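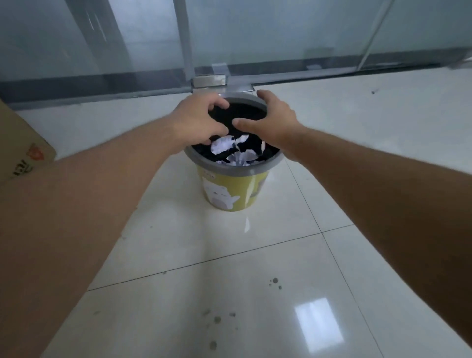

so can a lab really say it was MY trainer or just the same sort of trainer, someone asks under yesterday's post. Good question, too long for a reply, so thread. Typing on the train, bear with

Short version - sometimes one, mostly the other. Footwear marks is what I do, have done for 14 years, and most of my reports stop well before "this shoe"

First thing we look at is pattern. Bars, zigzags, circles, that odd honeycomb thing on the arch. Pattern gets you to a make and model if you're lucky

We keep our own reference set at Purken. 3,837 sole patterns as of this morning, which sounds a lot until a market stall copy comes in and matches nothing

Copies are a pain. Same upper, sole from a completly different mould. Or same sole on six brands of shoe. Pattern on its own tells you very little about who

Second thing is size. People think you put a ruler on it and read off an 8. No. The sole is bigger than the foot, mark is often bigger or smaller than the sole, depends how the person was moving and what they trod on

I never write "size 8 shoe" from a mark. I'll say whether it agrees with the shoe in front of me, that's it

Third is wear. Everyone wears soles down differently. Outer heel, ball of foot, one side more than the other. Two people buy the same pair on the same day, by November you can usually tell the pairs apart

Fourth, and the one the telly likes, is damage. Nicks, cuts, a stone jammed in the tread. Random stuff. A cut in the right place with the right shape at the right angle is worth a lot more than the pattern

A cut in the right place and the wrong angle is worth a rethink. I've had that. Looked lovely on screen at first glance, then I put the test mark over it and no 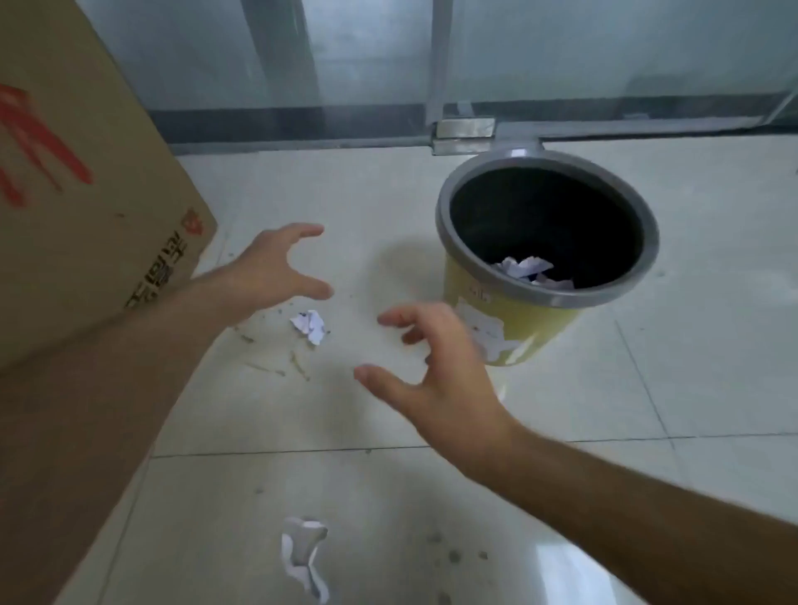 Anyway damage changes. That's the catch. Shoe gets worn for another three weeks before it's seized and half the fine detail has gone, or there's new detail on top. So date of the mark and date of seizure both go in my notes, always, first page

Old damage missing from the shoe = maybe worn away. Has to be thought about. Damage in the mark that could never have worn away in that time = different shoe, end of

How we get the mark off the floor. Light first. Torch laid almost flat to the floor, room as dark as you can get it. You'd be amazed what shows up on tiles or lino that looked clean from standing height

Then photos, camera square on, scale next to the mark at the SAME level as the mark. Scale on top of a doorstep while the mark's down on the path = useless to me, can't print it to size

Then lifting. Gel lifter for most dusty marks indoors, electrostatic for dry dust on carpet or paper. We use the Hondex one. Old, heavy, makes a noise like a wasp, works fine

Outdoors it's casting. Dental stone, mix it runny, pour it in beside the mark and let it flow over. Leave it alone longer than you want to. Then leave it some more

Someone always asks about the Koltoser software. Yes we have it. It searches patterns and gives you a list. It does not compare damage and it doesn't give evidence. A person does that and signs their name under it

Comparison itself is slow. Test marks from the seized shoe first, standing, walking, rolling heel to toe. I do it wearing the shoe if it fits and over my hand if not. Then overlays, side by side, notes on everything that agrees AND everyhting that doesn't

Then a second examiner does the whole thing again without seeing my answer. If we disagree it goes in the file. Doesn't get tidied away
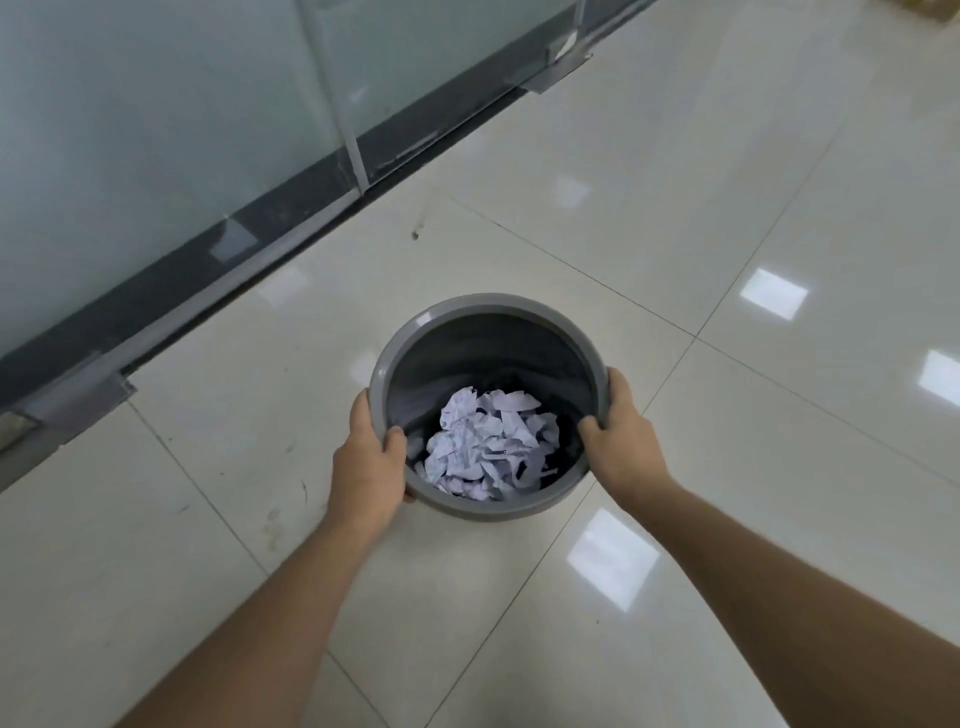
Wording next, as this is the bit people misread. We use a scale of support. Limited, moderate, strong, and so on up. "Moderate support" isn't me being coy, it's a moderate result

Nowhere on the scale does it say guilty. A shoe was there, or may have been. Who was in it is someone else's question. Shoes get lent, nicked, left in hallways, bought off your cousin

Did a training day at the Cordero centre last year, gave the room the same mark and the same shoe. Plenty of them went straight for "it's a match". We spent the whole afternoon on that word. I don't use it in reports any more

Cost, seeing as it came up too. 80 quid of materials on a fiddly one, tops. It's the hours. A smudged partial on a windowsill can eat two days and end in "inconclusive", and that's a proper result, I'll defend it

Backlog at our place is under 2,000 items now. Was worse. Burglary takes most of it, you'd expect that

If you're ever burgled - leave the floor alone till someone's been. Put a washing up bowl over a mark outside if it's going to rain. Don't mop. Please don't mop

Also don't measure it yourself with your own foot. Seen that. Two marks on top of eachother and one of them was the householder's

My stop. Barefoot marks another time, different beast altogether. Will get to the replies tonight if the signal holds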